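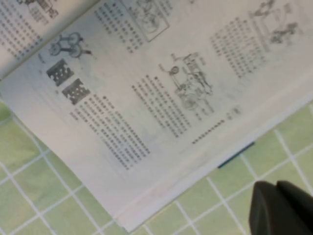

Illustrated booklet with machine drawings, open on a tiled surface

Pevum Mechanism Kit for School Robot Clubs
Made by Niskanen. Sold to schools and clubs only.

The Pevum kit is for student teams that can already wire a motor and want to learn what goes between the motor and the work. It covers belt drives, linkages, rollers, racks and gears. Teams build each mechanism on a flat base plate first, then move it to their own robot.

What comes in the box
Base plate, 30 cm square
Shafts, collars and bearings
4 belt pulleys with two belts
Rack and pinion set
Roller pair with adjustable gap
Hex keys
Printed workbook, 21 lessons

Motors and controller are not included. The plate takes most small hobby gearmotors. Check the shaft size before you order.

Using it with a reference book
The workbook asks students to find a mechanism in print, sketch it, and build a working version. Any illustrated mechanisms book will do, in any language, as long as the drawings are clear. Students work from the figures and write their own part names.

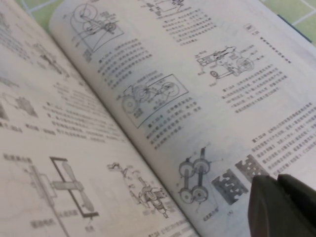 Pages with belt drive, roller and gear drawings, text in Chinese

The Didcombe robotics club used the kit for its June build. Nerea Quintana, who teaches the class, had each team pick one figure and present it before cutting any parts. Most teams chose a belt drive. One team built a roller feed and used it on their competition robot to pull in foam blocks. She recommends two students to a kit. With three, one ends up watching.

Competition use
Parts from the kit are allowed in the Plomonov Student Challenge, open class. List them as purchased parts on your entry form. The belts stretch with heavy use, so carry a spare set.

Ordering
Kits ship in one box. Clubs ordering for a full class can ask for a quote. Spare belts, collars and bearings are sold separately, and collars come in bags of 100. Replacement workbooks are available in print only.

Page updated Jul 26, 2021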